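Workshop tips: planning and budgeting for a laundry-handling robot

Collected by Kelly Goodall from notes kept at the Hullcombe workshop

The arm is the part everyone prices first. Price it last. The floor, the baskets, the outlets and the spare fingers decide how much arm you need, and they are the lines most often left off the sheet.

Measure at the machine

Take three measurements before you call a supplier: floor to the bottom of the door opening, floor to the top of it, and the distance from the front of the machine to the nearest thing a base could hit. Do this for every machine, even if they are the same model. Feet get adjusted and floors slope.

Mark the basket spot with tape and leave it there. A basket that moves a hand's width costs more programming time than a better basket would cost in cash. Baskets with a stiff rim hold their shape when a gripper presses on them. Number your machines in large print as well, so the paperwork and the machine agree.

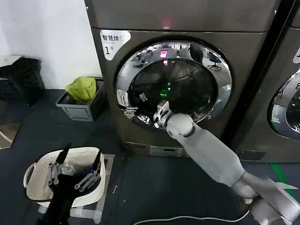

Should I budget for one arm or two?

Start with one if the work is only unloading into a fixed basket. Budget for two if items have to be held while something else is moved, or if the basket itself needs steadying. A second arm also means a second set of spares.

Spares and small parts

Fingers wear before motors do. We set aside 117 dollars a month for fingertips, pivot bolts and cable ties, and in May we went over it. Order two full sets with the first purchase, while shipping is already being paid.

Ask for the part number of every screw on the gripper. Nandini Chowdary keeps ours on a card taped inside the tool drawer, next to the right size of hex key.

Shiny doors and glass can confuse cameras. Ask to have the quote include a trial on your own machine, with your own lights on. If the supplier will only demonstrate on a table, treat the price as incomplete.

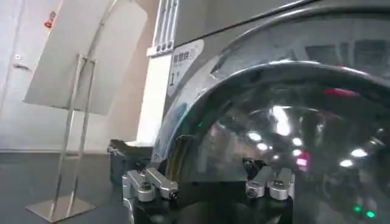

Gripper fingers open in front of the machine door.

Comparing quotes

We got quotes from Forier and from Tindall. The Forier quote listed setup at 2,811 dollars with two days on site. Tindall came in lower on paper but left out travel, and Clive Tindall added it when asked. Put both on the same sheet with these lines:

Arm and base
Gripper, plus two spare sets
Setup and travel
Training for two people
Software after the first year
Floor marking and electrical work

Fluravlow, the scheduling software we use, is billed per machine. Count the machines you plan to have next year.

Walkways and parking

A mobile base needs a place to charge and a clear way to get there. Draw the route on a floor plan, then walk it with a tape measure while shelves are stocked and chairs are pulled out. Our narrowest point was 97 centimeters, and moving one rack brought it to 103. That was enough.

Paint or tape the edge of the route before delivery. Yến Văn did ours on a Sunday so it could cure overnight.

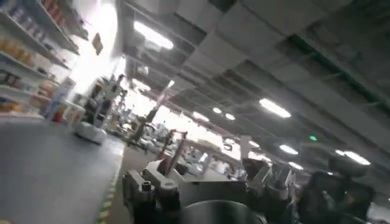

Floor line, shelving and work tables, seen past the gripper.

Keep some money back. Ten percent of the total is a fair reserve for the first year, and Freya Yeoman suggests holding it until the setup visit has been signed off.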